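When the Kitchen Arm Stops With Its Hand in the Sink

Tips for a stalled arm, a plate with food still on it, and a tap that could come on
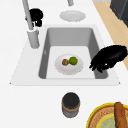 A stop over the basin in the simulator. The plate is in the sink with two round pieces of food on it, and the gripper is over the edge on the right.

We have had a counter-mounted arm in the test kitchen at Prevham since June. It clears plates, rinses them and puts them on the rack. Most days it does this without any trouble. When it does go wrong, it tends to go wrong at the sink, and people's first move is usually to reach in and grab the plate. Please don't do that. A stopped arm can still be powered, and ours once started up again while Nazar Vakulenko had his sleeve over the basin. He got a bruised knuckle and we got a new set of house rules.

What went wrong

The arm was told to pick food off a plate and then rinse the plate. It lost track of the food, paused, and threw error 121, which on our setup means "no safe grip found." The screen said PAUSED. Nazar took that to mean off. The arm was waiting for its vision program to try again, and after the wait time ran out it tried again.

Antonina Yurchenko went through the log that afternoon. The retry was set to run without asking anyone. It had been set that way for overnight practice runs in the simulator, where there are no hands to hit, and the same settings file was then copied to the real arm. We now keep two files with different names, and the simulator one won't load on the real arm.

Before you reach into the sink

1. Press the red stop button. The pause on the tablet doesn't count. Twist-to-release buttons should stay down until you are completely finished.

2. Look at the light on the base. On our arm, steady amber is paused and dark is stopped. Check your own manual, as other makers use other colors.

3. Turn the faucet off by hand if your rinse step is automatic. If you have a hot line, close that valve under the sink too.

4. Hold the arm's weight before you release the brakes. Some arms sag when the brakes let go. Ours drops far enough to break a plate.

5. Move the gripper away from the basin, then take out the plate.

If it is holding something, put a folded dish towel under the fingers first. Open the fingers from the manual menu. Don't pull the object out, even if it feels like it will slide. Evaristo Tapia did that with a mug and bent a fingertip pad, and the replacement took longer to arrive than the arm took to install.

Small round foods

Limes, buns, small apples and the like give more trouble than anything else on the plate. They roll when the first finger touches them. When two are touching, the camera may read them as one long object, and the arm will try to grip across both. Some things that help:

Space them out before you start, with at least a finger's width between them.

Lower the closing speed. Fast fingers knock things off the plate and into the drain.

Use a plate with a rim if you have one. It won't stop everything, but a slow roll usually ends there.

Scrape the plate yourself if the food is soft. A gripper that is strong enough to hold a lime will flatten a bun.

Keep the drain strainer in. Yabsira Chala spent part of a morning getting a lime out of the disposal, with the breaker off, and would like this one in capital letters. KEEP THE STRAINER IN.

The counter near the sink

Anything inside the arm's reach is something it can hit on the way out. When it backs away from an error it doesn't always use the same path it came in on. Move jars, canisters and serving plates before a run, including the ones on your own side of the sink. A long loaf that hangs off its plate is easy to forget and easy to catch with an elbow joint.

Mark the reach on the counter with painter's tape. We used blue. Replace it when it gets wet and starts to lift.

Water and the wrist

The gripper on our arm is splash rated, but the wrist above it isn't. After any stop over the sink, dry the wrist seam with a cloth and look for drops at the cable. If you see water inside the clear cover, leave the power off and call the shop. Rostyslav Shevchuk at Waltari does our repairs and he charges less for a wet wrist than for a wet wrist someone has switched back on.

Starting again

Clear the error, send the arm to its home position at slow speed, and run one empty cycle with no plate in the basin. Stand outside the tape with a hand near the stop button. If the same code comes up 2 times in a row, quit for the day and save the log before you shut down, as ours wipes it at power off.

Write down the code, the time, and what was on the plate. Ours goes in a notebook on a string by the fridge. The pen needs its own string.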